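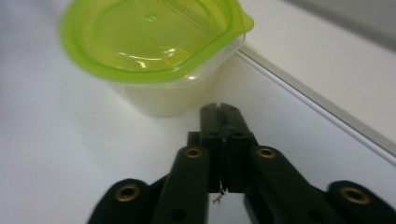 Lid container, green lid, approach from the tab side. Fingers closed.

August, bench notes, 14:10

Drarkine hand-held gripper, trial kit, container task. Kit is on loan from Sirkitz until the end of the month; purchase decision after that.

Setup: container on the white table, tab toward the gripper, short of the raised ledge. Start with fingers closed, open on approach, take the tab, lift. Target was 40 usable demos before lunch. Got 45 recorded, 4 rejected on review (tab out of view at the moment of contact in all of them).

Linkage: four-arm layout, brass-colored eyelets at the joints. No play that I can feel by hand. Opening is symmetric to the eye; have not put a gauge on it. The Plasis unit we tried in spring had visible lag on one side after almost 80 cycles. Will check this one again at the same count.

Fingertips: square tips with a notch. The notch helps on the tab if the approach is level. Come in high and the tab slides off the flat part. Caron sells a softer tip with the same hole pattern according to their sheet – not ordered yet.

Open points
- Thin strand hanging at the fingers. Trim before the next batch and check where it comes from.
- Glossy lid gives highlights under the overhead lights. Try one bank off.
- Sirkitz quote lists spare fingers but no spare eyelets. Ask for a price.
- Export tool drops the session name if it has a space in it. Use underscores for now.

Next: same container, tab turned away from the gripper.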